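The case for teaching robots with clumsy objects

I have been meaning to write this since January, when Joanne Cheetham sent me the draft of the Nasholm report and asked whether I thought it was too modest. I told her it was, and then I went on for so long on the telephone that she suggested, very kindly, that I put it on paper instead.

For those who haven't come across it, the method is a simple one. A person carries a gripper in the hand, with a camera mounted on it, and does ordinary jobs: picking things up, putting them down, shifting a tub from one end of a bench to the other. The recordings are used to train a policy, and the policy is later run on a proper arm. Joanne's group gave one policy 45 recordings, all made with solid, brightly coloured blocks, and gave a second policy the same number, of which 40 were made with clear plastic tubs and trays. The second one was the better of the two at picking up almost anything, blocks included, and I find that a lovely result.

The report treats it as a curiosity (there is a paragraph on page 5, and then the subject is dropped), and that is where I part company with my friends. I think it is the most useful thing they have found. A clear tub against a pale bench gives a camera very little to hold on to. The colour it offers is mostly the colour of whatever is behind it, and the brightest thing about it may be a reflection that moves when you do. A policy that learns from such a thing has to pay attention to rims and edges, and to where its own fingers are, and those are habits worth having in any kitchen or workshop.

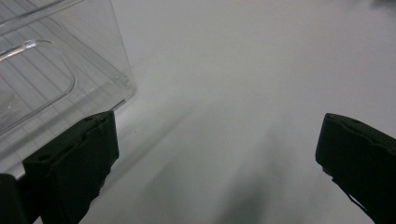 Fingers open against a pale surface, with soft shadows across it. 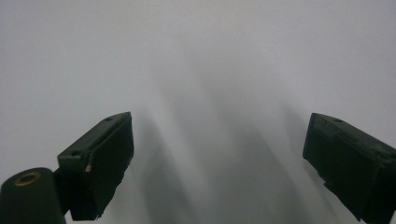 Does a recording with nothing between the fingers have any value for training?
It does, provided it belongs to a longer run, as the policy needs to learn how the fingers look when open and how to carry on towards an object it hasn't reached yet.

Meinrad Wyss disagrees with me on nearly all of this, and I should be fair to him. His view, put to me over a very long lunch, is that 2 policies are not much of a study, and that the tubs may simply have been handled more slowly and carefully than the blocks. People do slow down around things they can't see well, and slow recordings are often easier to learn from. I grant him that. I would dearly like to see the whole exercise repeated with the pace held steady, and Pirjo Partanen has already offered her bench for it, which is generous of her given how crowded that room gets.

But even if Meinrad is right, I'd still say the awkward objects earned their keep. If a transparent tray makes the person holding the gripper take more care, then the tray has improved the recordings, and I don't much mind by which road it did so. What I would hate to see is another year of cheerful red blocks, chosen for the sake of a tidy chart, while the cupboards of the world stay full of clear plastic. Joanne, if you are reading, please move that paragraph up to the front.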